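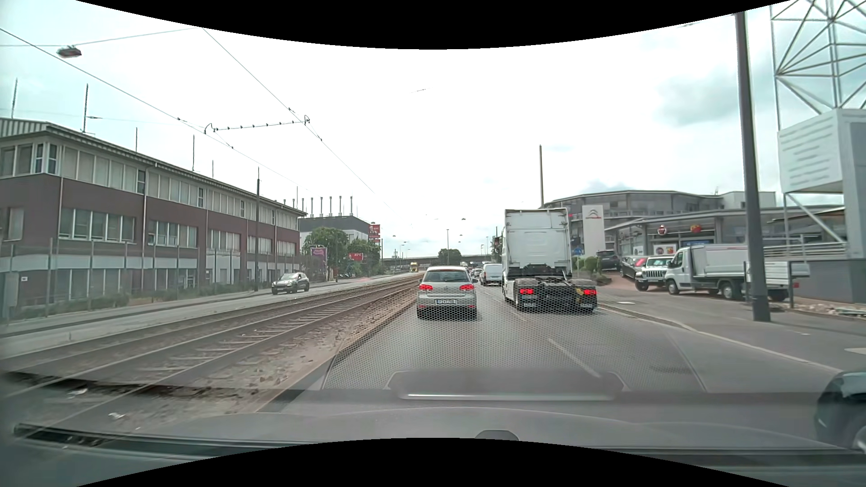 Keep left as far as the bridge and only move over once you're past it, Neusa Siqueira wrote under the last page in this set. She drives the road most mornings and says the right lane looks quicker but comes to a stop sooner, especially when a lorry is waiting to pull into one of the yards.

I have tried it both ways and can't find much between them. On a good run it takes 13 minutes from the Motden end to the Rondside junction. On a bad one I have sat in it long enough to hear the news twice.

Motden to Rondside: the main road
Posted Aug 27, 2022
Section 4 of the road pages

The earlier pages covered the old town end, the hospital turning and the stretch by the allotments. Now we are on the long straight part, with the tram tracks down the middle and the works and yards on either side. It isn't a pretty road and people mostly know it from sitting in it. It is still the way most of us get to work, to the tip, to the garden centre and out to the motorway, so it belongs in the set.

The lanes

There are two lanes going out. Lorries use both, and so does everyone else. The lane markings were repainted in the spring and are a good deal easier to follow at night than they were. The kerb on the track side is the old stone one, and it is low. If you drop a wheel off it you will be in gravel, so leave a bit of room.

The brown building

Most people call it Ekwood, after the firm that had it before. It is three storeys and long, with the brown walls and the paler floor on top. Gilmar Aguiar worked on the middle floor for 14 years and tells me the blinds were down on the sunny side from April onwards. He also says the wire fence was put up well after the building, and that staff used to walk straight across to the tram.

If anyone has older photographs of the Ekwood building, from before the fence, I would like to borrow them. I can scan them and have them back to you in a few days.
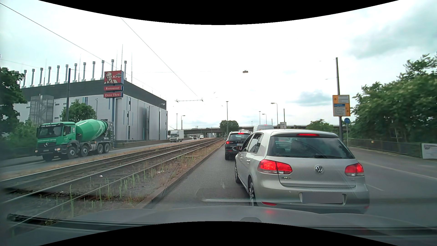
The strip beside the tracks gets asked about more than anything else on these pages. It belongs to the tramway and not to the road, and it is cut on a different timetable. By the end of August it has usually gone brown and dry, apart from the tall thin green stalks that come up next to the kerb. Litter blows in from the road and settles between the rails. Those of you who wrote in about the far side will see that the verge there is just as dry. The concrete mixers use that carriageway too, and a green one like the Mercedes is a common enough sight. I am told Vieira is pouring floors for the new units and that the work will carry on for a while yet.

The stalks make no difference to drivers in the lanes. They are more of a nuisance at the crossing points, where a child or somebody in a wheelchair is hard to spot behind them. Report it to the tramway office with the number on the nearest pole.

The bridge

The tracks and the road both carry on towards the bridge. Queues tend to form before it and clear after it. The distance from the end of the brown building to the foot of the bridge is 839 metres on my bicycle computer. Walking it takes about ten minutes and there is very little shade.

Bus 177 follows the road as far as the bridge and then turns off. If you want Rondside proper, stay on the tram.

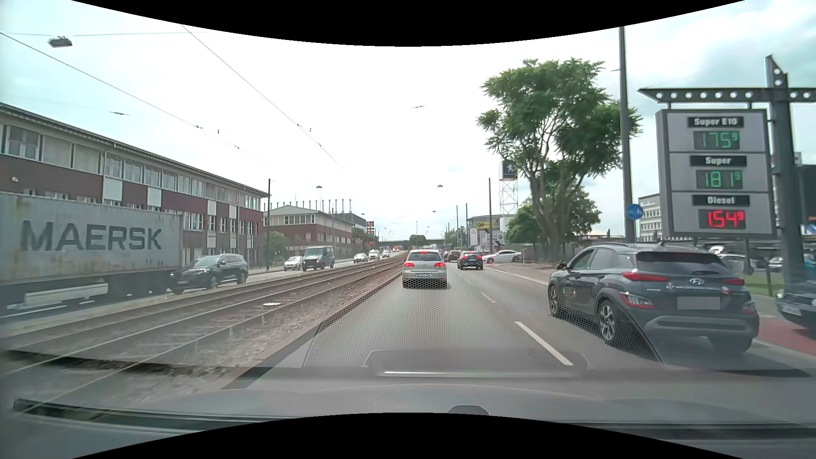 Cyclists should also know that the surface is uneven for a short way after the bridge turn, where the gas main was replaced. It has been patched twice. I get off and walk that part if I have shopping on the back.

Parking along the outward side is a separate matter. Several of the businesses let people stop outside hours, and several don't, and the signs are small. Neusa asked whether the Vieira yard counts as one of those that do. It doesn't. The gate is locked at six and they won't come back to open it.

Corrections to the section 3 page: the allotments are on the north side, and the hospital turning has a filter arrow now. Thanks to Gilmar for both.

Section 5 starts at the Rondside junction and goes as far as the motorway roundabout. I still need someone to tell me the name of the farm shop that was there before the tyre place.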